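**Brirer, Brirrer, Brierer: is it one family or several?**

quaylodger, Jul 3, 2018

Good day to all. I am looking for the origin of my grandmother's surname, Brirer. In our family it was always told that the name comes from a place and that the first one came down from Skaromel with a cart. I have found the name in the parish books of Skaromel, but written in 3 manners: Brirer, Brirrer and Brierer. The gap between the earliest entry and the latest is 40 years.

A cousin has sent me a printed family tree where all these people are put together as one line. I have doubts. There are two men with the same first name and different wives, and the tree makes them one man who married twice. Also I don't find any village, farm or river called Brir or similar.

Must I treat the spellings as different families? And is it possible that a surname comes from a place when the place cannot be found on the map?

**tithe_and_acre**

The spelling means nothing in this period. The priest wrote what he heard, and when the priest changed, the name changed. I have a baptism and a burial of the same child, with different spellings, and both are on one page.

About the place, look for field names and not only for villages. Many surnames come from a piece of land so small that only the neighbours knew it. Old land registers have them, the modern map mostly not.

**saltmarsh_reader**

I agree with the answer before, but I would go more slowly. I had the same trouble with the families of Samura, where the tax list has 2100 persons and it seems that half of them share a few surnames.

First write each entry exactly as it stands in the book, with the double r if it has a double r. Don't correct anything at this moment. Your own opinion about who is who comes afterwards, in another place, and you must be able to change it without touching the first notes.
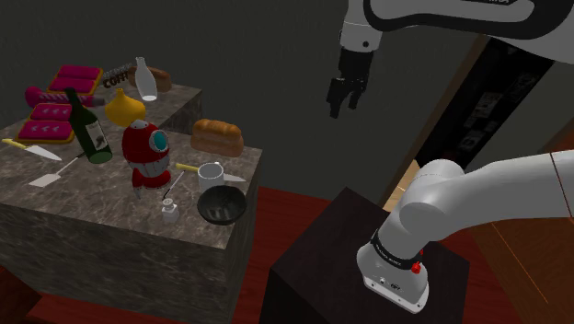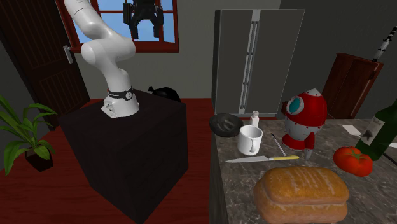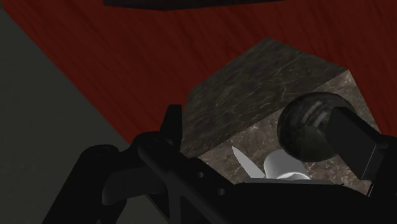
Godparents are the best help you have with the two men of the same name. Make for each man a list of the godparents of his children, and also write down for whom he himself stood as godfather. If the two lists have no person in common, they are probably two men, and your cousin's tree is wrong in this point. When I do this I put the slips on two heights, in the way of the grey-veined marble blocks in the first picture: copied entries on the lower level in front, and on the higher one at the back only the families which I consider proved. A slip goes up when it has two witnesses or a land paper behind it. With the Samura people I had nearly 60 slips on the lower level and very few above, and I was content with that.

For the meaning of the name I would be careful with the ending. It can show that somebody came from a place, but it can show a trade also. Compare with El Fassi, a name which says in a clear manner that the family came from Fez. There you have a big town and an ending everybody knows. With Brirer you have neither, so please write "origin not known" until a field name appears.

One thing more. People usually received the name of a place after they had left it. In the place itself it would not distinguish them from anyone. If the books of Skaromel are full of Brirers, then the Brir you look for is possibly outside Skaromel, one or two valleys away, and I would ask for the books of the neighbouring parishes.

**quaylodger**

Many thanks to both. I have begun with the godparents and already the first wife and the second wife have no godparent in common. I will write to my cousin, but with some care, for the tree was printed on good paper and he has given it to all the family.

**penny_whelk**

My neighbour was called Brierer and she said it was from briars, the plant. I don't know if this is true but maybe it helps.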